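Course notes, week 3: reading a merger announcement without believing it

Most of you will have skimmed the Gelura and Temden press release before class. Read it again with a pencil. The headline says the combined business is "valued at $695 million." Ask who did the valuing. In this deal it was the two companies that wanted to merge, and no outside buyer paid that price for anything.

## Where the number comes from

Gelura puts in its podcast catalog and its app. Temden puts in its ad sales team, its subscribers and $50 million in cash. The release gives Temden's side an "implied" value of $134 million. Implied is doing a lot of work there. Take away the cash and you are left with $84 million for everything else Temden owns, and the release doesn't say how anyone got to it.

Compare that with a cash purchase. If Grevness had written a check for Temden, we would at least know what one party was willing to lose. In a stock swap, both sides can mark themselves up together and the ownership split comes out the same. Double both values and check it yourself.
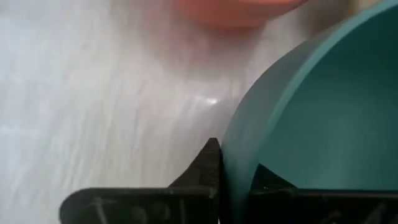

The split is the part worth your time. On the stated numbers Temden's holders should end up with a bit over 19 percent of the new company. If the filing shows a different share, somebody got preferred stock, a side payment or a board seat worth having, and you should go find it.

## Words to circle

- **Synergies.** Usually layoffs and a canceled office lease. Look for a dollar amount and a deadline. Gelura's release has neither.
- **Platform.** Could mean an app, a website or a plan to build one.
- **Users.** Monthly, daily, or everyone who ever typed in an email address? Temden changed its definition between the July update and the deal. The growth rate in the release straddles the change, so I would throw it out.
- **Strategic investor.** Agbeko gets called this. It already held shares in Gelura, so its "support for the transaction" tells us very little.

## Integration claims

The release promises one app, one login and one ad system within a year. I doubt it. Two catalogs with two sets of contracts don't merge because a slide says so, and rights holders often have a say when control changes hands. Think of the two robot arms mounted on opposite sides of that worktable, one with its gripper open and empty, the other with its gripper just above the pink bowl: sharing a table tells you nothing about whether they share a job. Same with Gelura's engineers and Temden's. The release names no single person in charge of the product – that's a bad sign in any merger of this size.

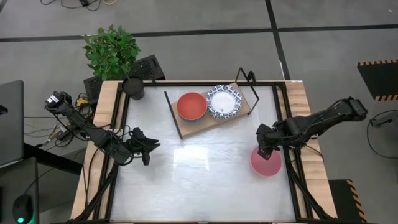 Costs deserve the same treatment. The release books the savings in the first year and says nothing about what it costs to run both apps until one is shut off. Somebody pays for two sets of servers, two support desks and two billing systems in the meantime. Even a setup as small as the one on the table has a tangle of black and gray cables hanging down its left side, and a merged media company has far more to hook up than that. Put a transition cost line in your model, and if you leave it at zero, explain why in a footnote.

## For Tuesday

1. Rebuild the ownership split from the stated values. Show your work.
2. Redo it with Temden's cash counted at face value and the rest cut in half.
3. Write one paragraph on which claim in the release you trust least. "All of them" won't get credit.

Bring the filing as well as the release. The footnotes on share classes are near the back.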